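Melleo (software)

Melleo is a build and release tool for small software teams. Written by Gadisa Tekleab, a back end engineer, while on staff at Bundton. First meant for in-house use only, later opened up under a free license.

Background

Tekleab joined Bundton as a junior developer, working on payroll code. Releases at the time were done by hand every Monday, from a checklist 143 lines long. The first version of Melleo was a script that ran the checklist in order and stopped at the first error. Shona Rennie, then lead of the testing team, added rollbacks and the web dashboard. She still looks after both. 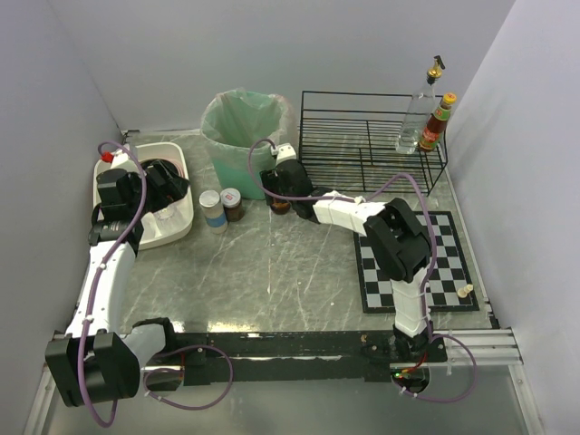

Two robot arms over a gray, marble-patterned work surface.

Design

Jobs are kept in plain text files, one per project. Each job has steps, and each step has a time limit — 15 minutes unless changed. No plugins in the early versions. Plugin support came with version 2, along with a new config format which broke most older job files. A converter was shipped later but dosen't handle nested steps.

The dashboard listens on port 1107 by default. Logs are kept on disk, not in a database, a choice that has drawn complaints from larger teams.

Use

Mostly small companies. Dirkik, a ticketing firm, moved its mobile app releases to Melleo and wrote the iOS plugin. Bahrami used it for one product line, then went back to its own scripts — slow log search was the reason given.

Name

From a pet name for Tekleab's first laptop. Sometimes mispelled "Meleo" in older docs.

See also

Build automation
Release management
Rollback (deployment)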